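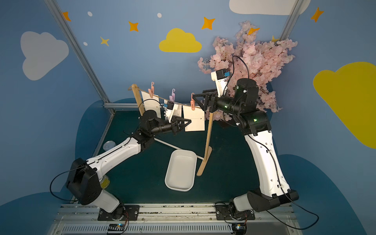 Section 4. Setting up the table-top card line

4.1 Before you begin

The Lavora card line is intended for indoor display of light paper cards on a table or counter. Users should read this section in full before fitting the twine. The stand is to be placed on a flat, level surface, and a mat is recommended where the surface is polished.

4.2 Fitting the twine

1. Stand the two wooden uprights facing one another, with the hole in each at the top.
2. Cut a length of jute twine long enough to span the uprights, and allow 30 mm at each end for the knot.
3. Pass one end through the hole in the left upright and tie a double knot on the outer side.
4. Pass the other end through the right upright. Draw it until the twine is straight, then knot it in the same way.

Note: Cut ends of jute will fray. Loose fibres do not weaken the line and may be trimmed once the knots are secure.

Caution: Do not overtighten the twine. If an upright begins to lean inwards, undo one knot and let out a little length.

4.3 Hanging the cards

1. Begin with the card nearest the left upright and work towards the right.
2. Hold the top edge of the card against the twine and press the peg down over both.
3. Check that the printed side faces the reader – arrows should follow the order in which the cards are to be read.
4. Leave a small gap between neighbouring cards so that they hang freely.

Spare cards and pegs should be kept in a tray, which may stand beneath the line. Pegs not in use may also be clipped to an upright.

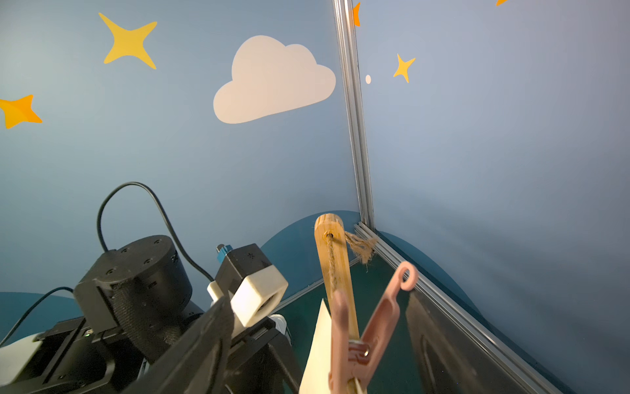 Farzana Siddiqui wrote from Rolville that her pegs slid down the post whenever the table was knocked, and that clipping them lower, with the jaws fully closed round the wood, had cured it.

4.4 Care and storage

Wipe the uprights with a dry cloth. Pegs should be opened by the ends only and never twisted sideways, as this may unseat the spring. Replace the twine if it becomes thin at the holes.

Caution: Pegs and short lengths of twine must be kept away from young children.

Replacement twine and pegs may be ordered from Lavora, Grindgate.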